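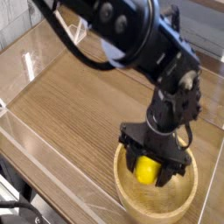

テヴィク(Tevik)は、古くなったライ麦パンを水に漬けて発酵させ、その液でかぶと玉ねぎを煮た酸味のあるスープである。港町ストゥニア(Stunia)とその周辺の村で食べられている。表面は灰褐色で、観光案内では「素朴な見た目」と書かれることが多い。冬の朝食とされるが、地元の食堂では一年中、頼まなくても出てくることがある。

名称

語源には二つの説がある。ひとつは方言で「待つ」を意味する動詞から来たとするもので、仕込みに三日かかることをその根拠に挙げる。もうひとつは「忘れる」を意味する動詞に由来するとするもので、根拠はやはり仕込みに三日かかることである。両説の支持者は長く地方紙の投書欄で争ったが、1980年代に投書欄のほうが先になくなった。

表記はテヴィク、テビク、テーヴィクなどがあり、日本語の料理書では一定しない。同じ本の目次と本文で異なる例も知られている。

歴史

起源ははっきりしない。町の教会に残る台所の帳簿に「酸い汁」という項目があり、これをテヴィクの初出とみる研究者もいるが、同じ帳簿は傷んだビールもこの名で呼んでいる。

確かな記録が増えるのは19世紀後半からである。船会社の賄いで余ったライ麦パンの処分に困り、桶に漬けておいたものを煮て出したところ、船員から苦情が出なかったという報告が残っている。後年の郷土史はこの一文を「船員たちに愛された」と要約した。

20世紀に入ると、製粉業者のダガン(Duggan)がパン種の粉末と乾燥かぶを袋に詰めた即席品を売り出した。湯を注ぐだけで食べられるとうたっていたものの、袋の裏の説明では湯を注いだあと一晩置くことになっていた。即席品は数年で姿を消し、空き袋だけが今も古道具屋で中身入りのころより高く売られている。

食文化史の著述家リュシエンヌ・ロラン(Lucienne Rolland)は、北方のパンのスープを扱った著書のなかでテヴィクに一章を割いた。ロランは三度の取材で三軒の家を訪ね、それぞれから「ほかの家のものは本物ではない」と聞かされている。同書はこの料理について書かれた最も詳しい文献とされ、ストゥニアの図書館では一冊が常に貸出中である。返却を催促された利用者が誰であるかは町ではよく知られているが、文献には記載がない。

材料

基本の材料はライ麦パン、水、かぶ、玉ねぎ、塩、キャラウェイである。四人分の標準的な配合では、固くなったライ麦パン200グラムに対して水1,000ミリリットルを用いる。パンは黒く重いものがよいとされ、種や木の実の入ったものは避ける。小麦粉の割合が多いパンを使うと液がのり状になり、古い世代はこれを「壁紙屋の昼食」と呼ぶ。

かぶは冬のものが甘く、発酵液の酸味と釣り合う。じゃがいもで代えるレシピも広まっているが、ストゥニアではこれを別の料理とみなし、しかも名前を与えていない。

脂にはラードか菜種油を使う。バターを落とす食べ方は戦後に広まったもので、年配者の前では行わないほうが食事が早く終わる。

作り方

パンを薄く切り、低温のオーブンで縁が色づくまで焼く。焦がすと苦みが残る。陶製かガラスの容器に入れ、一度沸かして人肌まで冷ました水を注ぎ、布をかけて室温に置く。標準の発酵時間は72時間である。一日に一度、清潔な匙でかき混ぜる。

表面に細かい泡が立ち、りんごの皮に似た匂いがすれば順調とされる。色のついたかびが見えたときは全量を捨てる。上だけすくえば食べられるという助言が口伝で残っているが、口伝であるため、誰がどうなったかまでは伝わっていない。

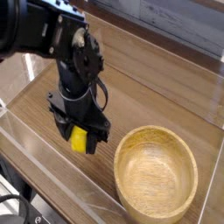 木の天板を透明なアクリル板で囲った作業台と、黒いロボットアーム

発酵した液は布で漉し、パンは軽く絞る。絞りすぎると液が濁って舌触りが粉っぽくなる。別の鍋で玉ねぎを脂で透き通るまで炒め、角切りのかぶを加えて油をなじませてから液を注ぐ。弱火で煮て、かぶに串が通ったら塩で味を決める。キャラウェイは火を止める直前に入れる。煮立てると酸味が角張り、香りも飛ぶ。

絞ったパンの扱いは家によって異なる。半量を鍋に戻してとろみをつける家、卵と混ぜて焼く家、鶏にやる家がある。鶏にやる家が最も多いとみられるが、来客にそう答える家は少ない。

変種

沿岸部では燻したにしんの身をほぐして加える。塩気が強くなるので、塩は入れずに仕上げる。

内陸の村では干しきのこの戻し汁を足し、色がさらに濃くなる。ロランはこの型を「底の見えない皿」と評した。村の食堂はこの言葉を褒め言葉と受け取り、看板に引いている。

近年は料理学校の出身者が、裏漉しした液に焼いたかぶを一切れだけ浮かべた冷製を出している。量は伝統的なものの三分の一ほど、値段は三倍ほどである。

食べ方と作法

深めの椀に盛り、サワークリームを添えるのが一般的である。酸味のあるものに酸味のあるものを足す理由を尋ねると、たいてい「昔からそうしている」と返ってくる。パンのスープでありながら、付け合わせもパンである。

最初の一口は黙って食べるのが礼儀とされる。作法の由来を家長への敬意に求める説明が普及しているが、単に熱いからだとする見方も根強い。

行事

毎年6月、ストゥニアの広場では夏至に合わせた催しスカンダンス(Skandance)が開かれる。名前のとおり踊りが主で、テヴィクの大鍋は会場の端、風下に置かれる。人口約4,000人の町で、この日ばかりは宿が埋まる。鍋は昼過ぎには空になるのが通例で、夏に熱い発酵スープを求める行列の長さは、隣に並ぶビールの屋台の位置と関係があるとも指摘される。

催しのなかに出来を競う部門がある。審査の項目は酸味、香り、かぶの硬さで、見た目は含まれない。かつては含まれていたが、全参加者が同点になるため廃止された。

保存

仕上がったスープは粗熱を取り、ふたをして冷蔵する。二日以内に食べ切るのがよい。翌日は酸味が丸くなるため、わざわざ前日に作る家もある。この場合、思い立ってから食卓に出るまでに四日かかる計算になり、語源の「待つ」説はここで少し勢いを取り戻す。

発酵液は漉した段階で少量を取り分けておくと、次の仕込みに使える。大さじ二杯を新しい水に混ぜれば発酵が早く進む。代々継いでいると称する家も多いが、夏の旅行のたびに隣家からもらい直しているという証言もあり、町全体で同じ液を回している可能性が高い。
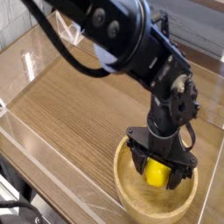
発酵液が十分に酸っぱくならないときは、どうすればよいか。
室温が低いことが多いので、容器を台所の暖かい場所に移し、さらに半日から一日様子を見る。匂いに異常がなく、かびもなければそのまま使える。それでも酸味が弱い場合は、煮上がりにりんご酢を小さじ一杯加える。地元でも行われている方法だが、競技の部門では失格となる。

関連する料理

ライ麦を発酵させたスープは東欧や北欧に広くあり、ポーランドのジュレックがよく知られている。ジュレックがライ麦粉から種を起こすのに対し、テヴィクは焼いたパンを使う。パンを使う点では飲料のクワスに近く、クワスを温めてかぶを入れたものと説明されることもある。この説明はおおむね正しく、ストゥニアで口にすると会話が止まる。

脚注

発酵時間は室温20度前後を想定した値である。
配合はロランの著書に載る三軒分のうち、二軒が「まだましだ」と認めたものによる。
冷製の値段は2023年9月17日に確認した献立表に基づく。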